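Vaher open house: the Drasitar kitchen arm, reviewed
2023-07-22

I went to the Vaher open house mainly to see the Drasitar, a kitchen arm the company has been promising for a while. The demo was held in a mock kitchen at the back of the Flistis building, and visitors could stand fairly close. Nuala Brophy ran it and took questions the whole time.

The job was the dishwasher. Vaher says the arm can unload and put away a full load in 67 minutes. That is slow, and Brophy did not pretend otherwise. Her point was that you start it before bed. I stayed for 21 minutes of it and watched plates go up on a shelf one at a time. It stopped twice on a bowl, backed away, and tried again from another side. Both times it got the bowl.

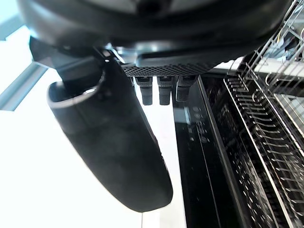
Can it work with the dishwasher you already own?

Most likely, as long as the door opens flat and the racks slide out all the way. Vaher has a list of models on its site, and the setup program asks you to pull each rack in and out a few times so the arm can learn where they stop.

Setup was the part I liked least. The arm runs on software called Stisix, and you have to teach it every shelf by hand. Brophy said a normal kitchen takes more than 220 positions. You can stop and pick it up again later, but that is still a weekend gone for most people.

Noise was better than I expected. We talked next to it without raising our voices. There is a low whine when the arm lifts — worse with heavy plates — and a click when it lets go.

It does not do sharp knives, and wine glasses are listed as "in testing." Vaher would not give a price. The trial units go out in July to seven homes, and I would wait to hear from those people before putting down a deposit. As a demo it was fair and unhurried. As a thing to buy, it needs to get faster and a lot easier to set up.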